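Home Course Notes Labs Handouts Contact
9 min read

Week 6 handout: Backgrounds, and why we fuss over them

These are my notes from the session at Surngate, tidied up a bit and with the parts I rushed through filled in. If you were there you can skip to the section on fabric, where I said one thing and wrote another on the board. If you weren't, start here and read all of it before you come to the bench.

We've spent five weeks on the objects themselves - measuring them, labeling them, getting them clean. Now we have to record them, and that means putting them down on something. You'd be amazed how much of your grade on the record sheet comes down to what's under the object and behind it. I've looked at a lot of record shots over the years (some of them my own, from when I was starting out at Altville and thought a paper towel was fine) and the ones that can't be used nearly always fail on the background.

What a background has to do

It has to stay out of the way, mostly. A person reading your sheet two years from now should be able to see the outline of the thing, all the way around, without squinting. So before you set anything up, hold the object in your hand and ask yourself where its edge is going to disappear. White porcelain on white board loses its rim. A black rubber stopper on black cloth turns into a hole. Clear things are the worst, and I'll get to those.

The second thing is that it shouldn't throw color back. I know the blue bench mats are handy and I know they wipe down nicely. They also put a blue cast on the underside of everything pale. Keep them for the messy work.

Paper, board, cloth

Paper is cheap and you can throw it away when it gets marked, which is a real point in its favor. It curls, though, and the heavier stuff dents if you so much as lean a ruler on it. For a quick ID shot I still use it.

White board is stiff, bright, and easy to wipe. Great for dark or colored objects. The trouble is it goes blank very quickly once the lamps are on. You'll look at your result and there will be a sheet of nothing where the board should be, and the paler parts of your object will have started to melt into it. Bring the exposure down before you start moving lamps around! I see people do it the other way and they're there all afternoon.

Cloth is what most of this handout is about. We keep two lengths of the Brallska in the drawer under the sink, one black and one a dull gray. It's a matte weave without any sheen, and that's the only reason I picked it. Velvet is darker but it grabs every bit of lint in the building, and satin or anything close to it will give you a bright streak wherever it bends.

Correction from class: I wrote on the board that the black was for metal. It isn't, or at least it wasn't meant to be. Polished metal on black picks up the black and you lose half the form. Use the gray for metal. Use the black for clear glass, clear plastic, and anything pale with a fussy outline.

Clear objects

A clear object doesn't really have a color for you to record. What you get is its edges, the rims of its holes, the places where it curves or where two faces meet. Those spots catch light and turn white, and the rest lets you see straight through to whatever is underneath. On a white surface the white edges vanish and you're left with a sort of gray smudge. On black they stand up by themselves.

The old name for doing this on purpose is dark field, and if you took the microscopy elective you already know it from there. Same idea on a bigger table. You light from the side, low, and keep the background dark, and the edges do the drawing for you.

Two things go wrong with it:

1. Fingerprints. On black, a thumbprint on acrylic looks enormous. Wear the cotton gloves for handling, and wipe with the dry cloth, not the alcohol. Alcohol will craze some acrylics, and you may not see it until the next term.

2. Lint and dust. Same problem, smaller. Go over the cloth with the roller right before you put the object down. I mean right before - not when you come in and hang up your coat.

Laying and fixing the cloth

Take the cloth out and hold it up by two corners. Let it hang a moment. If it has been folded in the drawer (it will have been, I ask every term for it to be rolled) you'll get a ridge along every fold, and low side light is exactly the kind of light that shows ridges. Press it on the back with the iron on medium. We have a Strömberg iron on the top shelf and the dial sticks, so turn it past medium and come back.

Then lay it down from the back edge toward you, smoothing with a flat hand. Don't pull from the front. If you pull from the front you stretch it on a slant and the weave goes off with it.

Fix the back edge first. Tape works but it lifts the fibers when it comes off, and after a few terms you have a fuzzy gray border. Big metal clips hold beautifully and then shine right into your shot. I like the small clear ones, because if one does creep into view it can be lived with. Put them on, step back, and check that the edge is where you want it before you go any further. 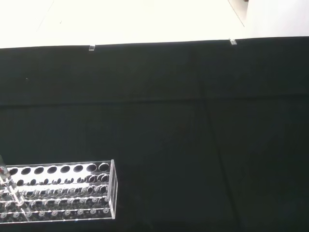 Creases are the thing I'd like you to get picky about, more than straightness. A back edge that runs a little uphill, as the black cloth's does where the two little clear clips hold it against the white, can be cropped or squared up later and it won't hurt the record. A crease can't. The soft fold going straight across the middle changes the tone of the cloth very slightly, so an object sitting over it would have one background behind its top half and another behind its bottom half, and the long diagonal one on the right raises a pale line that a tired reader could take for an edge. Look for specks too, and there's a tiny one over at the left. Then look at the clear acrylic test tube rack in the corner and you'll see what I was going on about with dark field: the edges and the rims of the holes come up white against the black, and you can read the shape from those alone. I'd press that cloth again before recording anything on it, and I'd be very happy with the black as a choice.

Placing the object

Once the cloth is down, leave yourself room. Beginners crowd the object up against the back edge, where you get the bright board showing behind it, and then the top of the outline is fighting with all that white. Bring it well forward onto the cloth. If your object is long, decide which way its long axis runs and write that on the sheet, since you'll want the second view to match.

Don't slide it into position. Lift and set down. Sliding drags the cloth and puts in a fresh set of little wrinkles in front of the foot of the object, and you'll have to start over with the smoothing.

For the sheet

Write down the background (black, gray, white board, paper), the direction of the light, and whether the cloth was pressed. Yes, really. I had a folder of 400 record shots come back to me once with no note on any of them about the background, and working out afterward which pale lines were scratches and which were creases took me most of May. I still couldn't call 39 of them.

Bring the sheet with you to the next lab, filled in as far as the object description. Gray cloth people, sit near the window. Black cloth people, take the back bench where it's dimmer, and please roll the cloth when you're done.

Reading for next time is the chapter on scale bars. Skip the part on film.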